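Hoops Notes: Altex holds on in double overtime

If you left the Valano gym early on Saturday league night, go find somebody who stayed and make them tell you everything! Altex beat Fesent 81-79 in two overtimes, and I'm still hoarse. 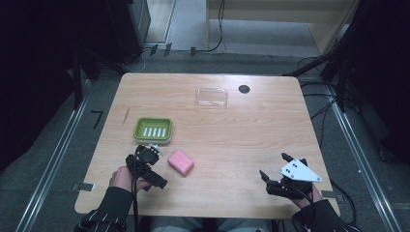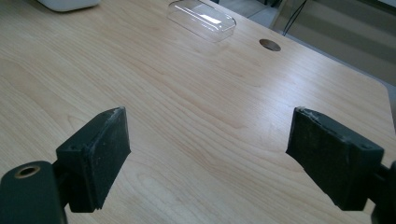 Fesent led by 13 at the half and looked every bit like the team that went unbeaten through May. They ran that high screen over and over, Altex kept going under it, and the shots kept dropping. I had started writing a very different story in my notebook (three pages of it, all useless now).

Then Tài Thái checked in. He'd sat most of the second quarter with 3 fouls, and he came back playing like none of that had happened. He picked up the Fesent point guard at half court, got two steals in a hurry, and suddenly the whole Altex bench was standing. The lead was six going into the fourth, then two, then gone on a corner three with the clock under ten seconds.

The first overtime was ragged, tired basketball and I loved it. Missed free throws at both ends, a shot clock violation, a loose ball that went through what seemed like everybody's hands. Fesent had the last look and it rolled off the rim.

In the second overtime Altex went small and just ran. Thái finished it himself, driving left (he always goes left, everyone in the league knows he goes left) and banking one in over two defenders. Fesent's heave from midcourt hit the backboard hard enough to make the front row duck.

"I was so tired I forgot the score," he told me afterward. "Coach yelled at me to get back, so I got back."

Credit to Fesent, too. They shook every hand, and their bigs were terrific on the boards all night. I'd happily watch these two play again tomorrow.

Altex gets Tăng next, on the road, and Tăng presses for the full game. Bring water and get there early, the bleachers on the visitors' side fill up fast.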